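Chapter 2
What Goes in the Box

Most advice on packing comes from people who sell packing supplies, and it should be read with that in mind. The Ziltari handbook, long a standard in warehouse classes, lists 301 rules for filling a carton. Reiko Tsuchiya tested them at Plovetholm over 2,000 shipments and found that few made any difference she could measure. Her own list is short enough to fit on an index card.

This chapter takes her doubts seriously. We begin with small, light, round objects, which the handbook treats as easy. Are they? A ball has no flat side to rest on. It will roll if it has room, and a carton usually gives it room. The common answer is more paper. Tsuchiya's answer was to look first at what holds the ball, then at the size of the carton – and only then at the filler.

Keep her order in mind as you read, but don't accept it on trust either. Her shipments were mostly short trips by van.

An orange ball in a clear container, inside a cardboard box: 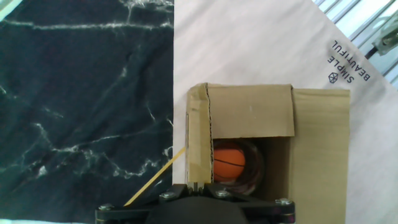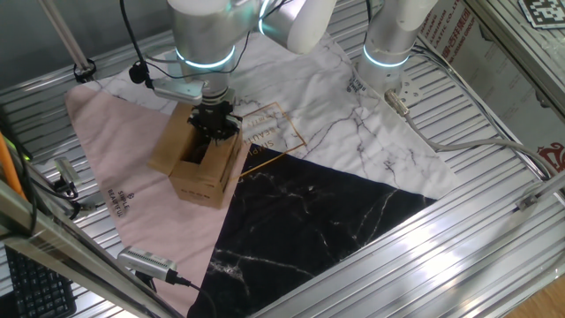

2.1 Choosing a Carton

The claim that a bigger carton is a safer carton appears in nearly every guide. Before you believe it, ask how the guide's author tested it, and with what inside.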